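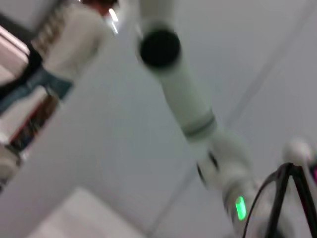 Hard water and the Presgate boiler loop: what changed over the winter

Members on the Presgate side of the building will have noticed that hot water now reaches the upper floor taps faster than it did in November. The cause was scale. The plate heat exchanger serving that loop had lost enough flow that the circulation pump was running at its highest setting most of the day.

Golnar Rostami took samples at the incoming main and at the far end of the loop. The main read 291 on the old strip test, a figure we no longer trust, so the samples went to Shehu for a proper titration. Shehu reported total hardness of 121 mg/L as calcium carbonate after the softener. The softener should bring that figure close to zero. Its resin was exhausted, and the timer had been regenerating it by calendar day with no regard to the volume used.

Winov replaced the resin and fitted a metered control head. It now regenerates after 891 gallons. The exchanger was isolated, flushed with a citric acid solution for 30 minutes in each direction, rinsed and put back into service. Pump speed has been set down to 2 and has stayed there.

A few points for anyone who uses the loop:

Aerators on the upper floor taps still hold loose scale from the old conditions. Unscrew them, rinse them and refit them with the washer facing the same way. If flow is still poor after that, report the tap number.

The cold tap in each kitchen is fed from the main ahead of the softener and remains hard. Kettles will need descaling as before.

Salt for the softener is kept on the lower shelf in the plant room. Use tablets only. Granular salt bridges in this brine tank – it did so twice last year – and the unit then regenerates with plain water.

The Wircombe loop has its own softener, with a metered head already fitted. Its resin is older than the Presgate resin was, and a sample will be drawn before the next service visit. Results will be printed in this newsletter.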